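Planning a budget for a two-armed robot in a small stockroom — where do we start?

Posted by Zitthorpe

Hello all, I hope this is the right board. We run a small parts store with 14 bays of shelving, and after a lot of going round in circles we've been given 2000 pounds to spend on "looking into" a robot that could take boxes off the shelves and put them back. Not to buy one, obviously, just to find out whether we should ask for proper money next year. I've had one brochure and it left me more muddled than before. Do we spend it on a consultant, on hiring a machine for a few days, or on a simulation? And what should I be asking the sellers? I'd be very grateful for any pointers, however basic.

Lelleck

Welcome! I was in much the same boat when we planned ours, so forgive me if I go on a bit. I'd put most of that money into simulation and keep 300 back for getting your aisles and shelves measured properly, because everything afterwards rests on those measurements (ours were wrong by a hand's width and we had to redo a week's work).

Ask every seller for the reach of each arm separately, what it can lift with the arm stretched right out, and the height of the lowest and highest shelf it can manage. Then ask what the grippers cost on their own. They're often quoted as extras, and you may well want more than one kind. Do ask about floor space too — people budget for the arms and forget how much room the body takes up when it has to turn.

If you go the simulation way, have them put in your shelving with whatever sits across the front of it, rails, mesh, the lot. I've put three views below from a simulated run, a two-armed machine by shelving with a yellow lattice. They're all taken looking out over the robot's own white body.

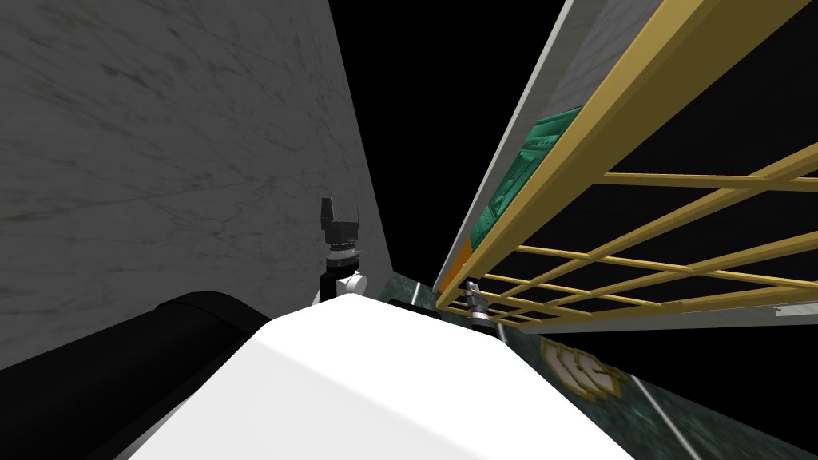
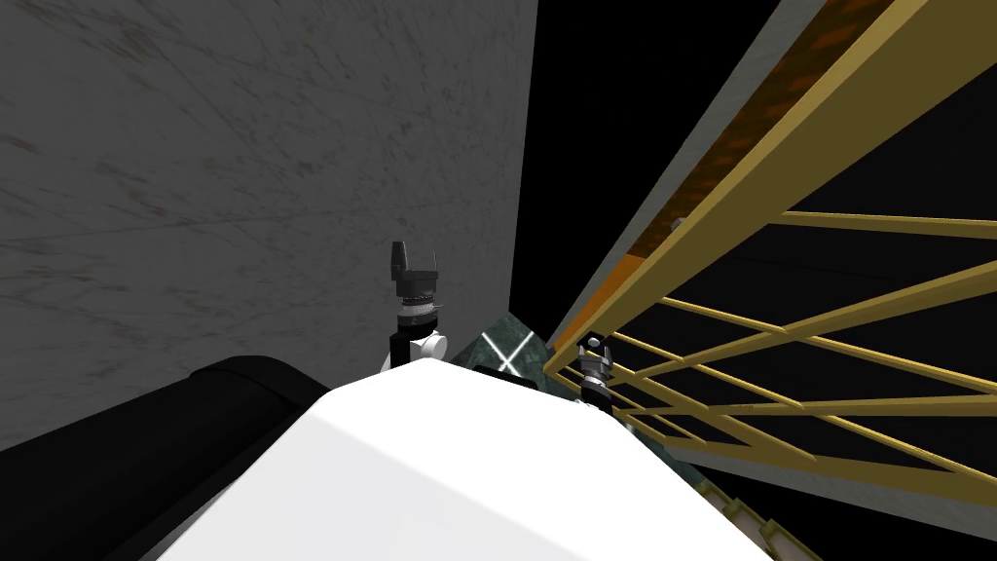
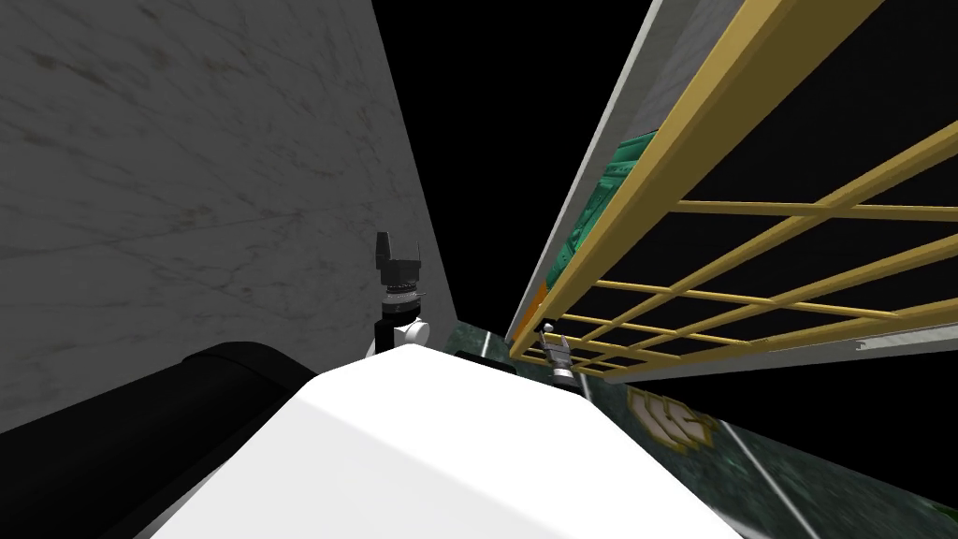
Anyway, back to the money. When you write up your bid for next year, split it into the machine, the grippers, the changes to the shelving, training, and upkeep. We lumped the last two together and ran out of training money by December. I'd also get the service contract priced for 7 years, even if you only sign for one, as it makes the quotes much easier to compare. Do come back and tell us how you get on!

Torres

Hire one. You learn more in a day.

Comments (3)

Zitthorpe: Thank you both, especially Lelleck, that's just what I needed. Hadn't thought of grippers being extra. Off to find a tape measure.

Hikis: Check whether delivery is in the quote. Ours wasn't.

Lelleck: Good point from Hikis — and ask who unpacks it.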